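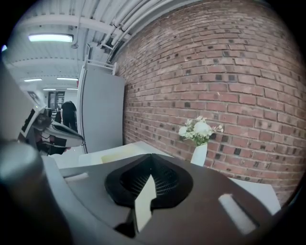 Why do we collect demonstrations with hand-held grippers instead of driving the robot around by remote control?

Mostly speed. A person holding a gripper moves at close to normal human pace and feels the contact in their own hand, so you get more usable tries in an afternoon and the motions look smoother.

OK, that was the question most of you sent me after last week, so it goes first. Notes for session 8 follow, tidied up a bit from what I had on the board.

What we record. Each try (I'll keep saying "episode", sorry) is wide-angle video from the gripper, the pose of the gripper over time, and how far the fingers are open. That's the whole package. There are no joint angles in there, and for now that's fine – the policy learns where the hand should go, and the arm's own controller works out the joints later on.

Why such a wide lens? With a narrow one, the moment you get near an object it fills the whole view and the tracker has nothing left to hold on to. A fisheye keeps walls, ceiling lights and furniture in sight while you work up close. Straight lines come out bent, so please don't go measuring distances off the raw pixels! Use the calibration file.

Relative actions. I went too fast on this one. We don't tell the policy "go to this point in the room." We tell it "from where the hand is now, move this much." If you shift the table between collection and testing, absolute targets fall apart right away, and relative ones mostly don't care. With two hands you also want the pose of each gripper relative to the other, or they drift apart when they're supposed to be holding the same thing.

The result I showed. We trained on 610 episodes of one two-handed task and held out 50 starting layouts for testing. Pak-hei Su then trained the same network with the hand-to-hand pose taken out, and it got clearly worse on the steps where both hands touch the object. On the one-handed steps I couldn't see a difference. I'd love to tell you this holds for every task, but we've tried it on one, so write it up that way in your reports too.

Latency (the boring part that will eat your weekend). The video reaches the computer late, and the arm moves late as well. During collection you line the streams up afterward. On the real robot you can't, so you drop the first few predicted actions, the ones whose time has already passed. Skip this and the arm gets jerky, and you'll blame the network for it. I did, for most of March.

For next time: read section 6 of the reader, and bring one plot of gripper opening against time from your own episodes. Mark where you think contact starts. Rough pencil marks are fine.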